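5/26/23

Long day, not much to show for it. We spent the morning on the microwave task again. Chia-hao Tsao wants it running before the Prudis people visit, and I told him I'd rather have one chore that works than 3 that almost do. He wrote that on the whiteboard, so I suppose I'm committed.

The door is still the hard part. Back in February I figured we'd be done with doors by now and on to loading plates. Buttons are easier, as long as the fingers don't drift. My mother can do the whole job with a baby on her hip.
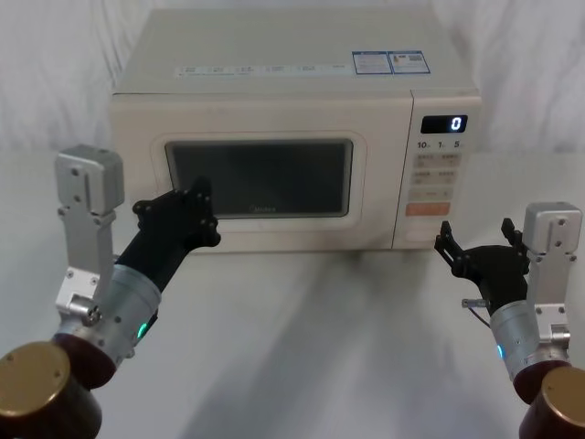
Both arms at the Midea, left gripper closed, right one open. Display at 0.

After lunch I read through the Vumach report. They claim a machine that folds towels, 9 minutes a towel. I fold faster than that and I don't need a technician. Still, it was a towel, and it got folded. Sweeping a shop floor I would trust to a machine today. Kitchens, no - not for a few years.

Need to order more finger pads and call Jarmont about the invoice. Home by 6, washed the dishes by hand.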